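The cell that Hidayah Wijaya looks after at Elulbridge has one robot arm, one turntable and one job, which is to pick up drinking vessels and put them down again without incident. It manages this most of the time. "Most of the time is a terrible phrase in glassware," she says.

The arm is called Ilie, after a predecessor's uncle who was also reliable before lunch. Wijaya took it over in March, along with a ring binder and a drawer of rubber finger pads. The pads are her chief concern. Each set is meant to last 1,000 picks, and she changes them early. "They go shiny. Once they're shiny they don't hold, and they don't tell you they've stopped holding."

Changing a set takes her 14 minutes, most of it spent on one screw at the back of the wrist that was plainly designed by somebody with thinner arms. After that comes the zero check: jaws shut, reading noted, jaws open, reading noted, seven times over. If the numbers wander she starts again. I asked how often they wander. She offered me a biscuit.

What Ilie does with its jaws is worked out from what people do with their hands, and that is Tudor Mihăilă's department. He goes through recordings of ordinary handling and sorts the grips into a list, currently 108 entries long, from which Wijaya sets the opening width and closing force.
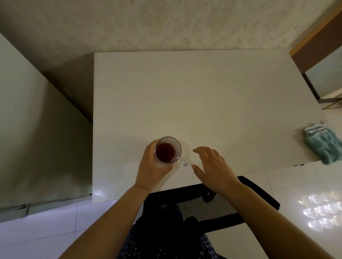
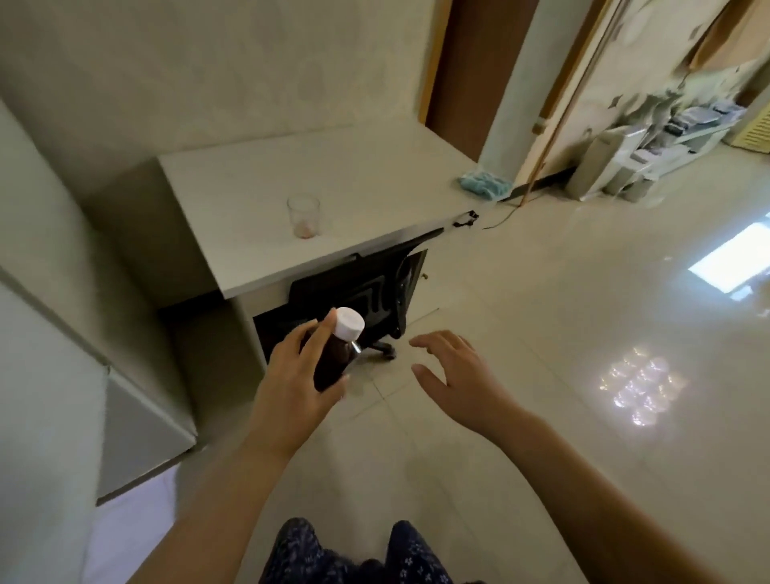 A hand round the glass mug, first, and round the brown bottle, second.

"The mug is the awkward one," says Mihăilă. "A person takes hold of the side and leaves the handle alone. Everyone who has never set up a gripper tells me to use the handle." Bottles he likes better. His quarrel there is with tilt, as Ilie was set up to lift things bolt upright and complained about anything else until Wijaya widened the limit. It took her an afternoon and a phone call to Jedum, the firm that built the controller, who advised her against it and then told her which menu it was in.

The worst fault so far was a slow air leak. Force dropped a little each morning and Mihăilă rewrote his settings to suit, twice, before Wijaya put soapy water on the fittings and found the bubbles. "He'd tuned it beautifully," she says, "to a hole." Mihăilă, across the room, says he would like that left out.

The next pads are on order in a softer grade. Until they come, the old ones get wiped down at four o'clock, and the binder gets another line.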